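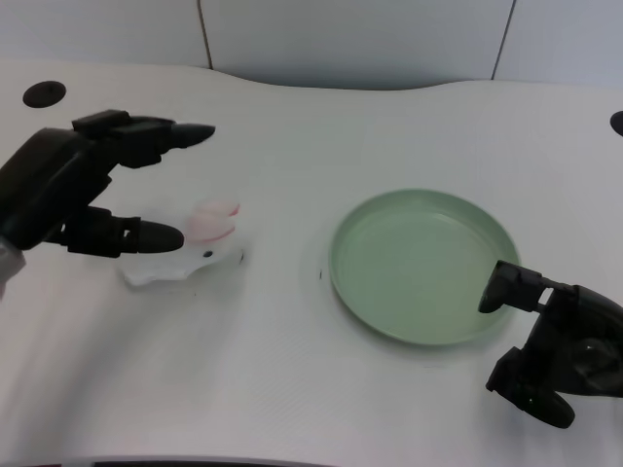

第7回 白い机の上の小さい物:置き方と余白

講座一覧 > 基礎コース > 静物と配置 > 第7回
前の回 次の回 資料 提出

Paquette造形教室 講義ノート 教室2107

1. 今回の内容

前回までは、果物や瓶のように、自分で立つ物を使いました。今回は、柔らかくて軽い物と、平らな物を組み合わせます。使うのは、白いうさぎのおもちゃと、薄い緑色の丸い皿です。机の面も白いです。

白い物を白い面に置くと、輪郭が弱く見えます。初めて描く人は、輪郭を黒い線で囲んでしまうことが多いです。この授業では線を引く前に、影と、色のある小さい部分を探してください。うさぎの場合は、耳の淡いピンク色と、目の黒い点が手がかりになります。体の下の影はとても薄いですから、紙の上でも薄く残してください。

2. 言葉の確認

余白:物が置かれていない面のことです。背景という意味だけではありません。物と物の間の面も余白と呼びます。

縁(ふち):皿の周りの少し高い部分です。「緑(みどり)」と漢字が似ていますので、ノートに書くときは注意してください。私も何度か間違えました。

横倒し:立っている物が横になった状態です。うさぎは横倒しで置きます。座らせた形で描きたい人は、二枚目の紙を使ってください。

3. 配置について

うさぎは皿の左に置き、皿には何ものせません。よく「うさぎを皿にのせてもいいですか」と質問されます。のせると形が一つにまとまり、間の余白がなくなりますから、今回は離したままにします。

間隔は、先に決めないでください。まず二つを近く置いて、少しずつ離します。二つの物が関係なく見えるところまで離したら、少し戻します。戻した場所に鉛筆で小さい印をつけておくと、休憩の後も同じ配置で続けられます。机の印は最後に消してください。

皿は丸いですが、斜めの位置から見ると楕円になります。縁の上側は少し明るく、左下には細い影があります。縁を一本の線で同じ太さに描くと、皿が紙の円のように見えます。明るいところでは線を止めてもかまいません。

4. 実習の進め方

(1)最初の下描きは、大きさだけを決めます。目や耳の細かい形は描きません。
(2)机の面の白と、うさぎの白を比べます。どちらが明るいか、紙の端に言葉で書いてください。
(3)皿の緑色を塗ります。絵の具はCirnumの水彩を使います。緑のチューブをそのまま塗ると強すぎますので、水を多くして、灰色を少しだけ加えます。
(4)耳のピンク色は最後です。耳の先の輪郭は少し濃い色ですが、全体を濃くしないでください。

紙はHistleyの中目です。足りない人は棚の二段目から取り、名簿に枚数を書いてください。

5. よくある間違い

・うさぎの体を丸い玉のように描く。体の左の方は平たくなって、机についています。ここを丸くすると、浮いているように見えます。
・影を黒で塗る。下の紙の白がほとんど100パーセント隠れると、柔らかい感じがなくなります。
・皿の中に模様や食べ物を足す。皿の内側は滑らかな面のまま描いてください。何もない面を描く練習も、今回の目的に入っています。

6. 宿題

家にある小さい物を一つと、平らな物を一つ選び、同じ方法で配置してください。新しく買う場合は、合計1000円以内にしてください。配置を三つ試して、簡単な下描きを三枚描きます。色は一枚だけで十分です。選んだ配置については、なぜその間隔にしたか、二文か三文で説明を書いてください。日本語でも英語でもいいです。

次回は、同じ皿に布を加えます。薄い無地の布を一枚持ってきてください。アイロンは必要ありません。

お問い合わせ:Paquette造形教室 受付 | © Paquette造形教室 | ページの先頭へ戻る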